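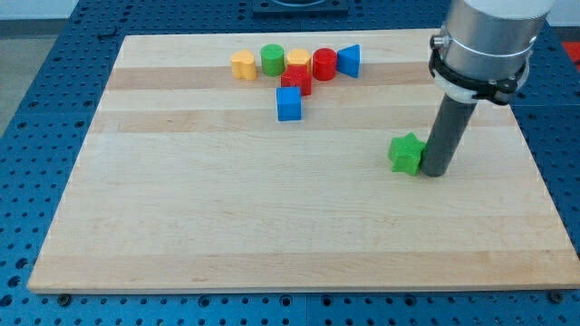 Vutgate Allotment Society — Minutes, January 2025

I took the notes again, so blame me for the spelling. Present were Marjorie Parsons (chair), Clive Haslam, Glenys Naylor, I-hsuan Cheung and me, Carleen Lowther. Rudd sent nobody.

Last minutes
Passed, after Clive got his bean row moved from plot A to plot B. He'd been stewing on that since August!

Water
Glenys has the quote from Destano for a new standpipe by the lower gate, and it's $997 with the digging. We all liked it better than the Prindari one, which came in at 2,000 and left the path torn up. I-hsuan asked if we could dig the trench ourselves and Clive went very quiet — his knee, he says. Agreed to go with Destano. Glenys to call them.

Money
We have $582 in the bank and dues still to come in. Marjorie wants dues raised to $30 a plot. Long talk, some of it loud. I voted yes, I-hsuan voted no, and it passed. The standpipe waits until the dues are in.

Seed swap
Same hall as last year, tables from ten o'clock. I'm bringing squash seed (far too much of it) and Marjorie is doing the soup. We need labels, pens and a kids' table. I-hsuan will ask at the library.

Any other business
Clive wants the compost heap turned. Clive was asked to turn it.

Closed at nine. Next meeting at Glenys's house, bring a chair.

Comments

beanpole: My knee is a real knee. Clive

Plot Nine: Can I pay dues in two halves?

Carleen L: Sure, just tell Marjorie first!

Search minutes... Go

Contact the secretary | © Vutgate Allotment Society | Back to top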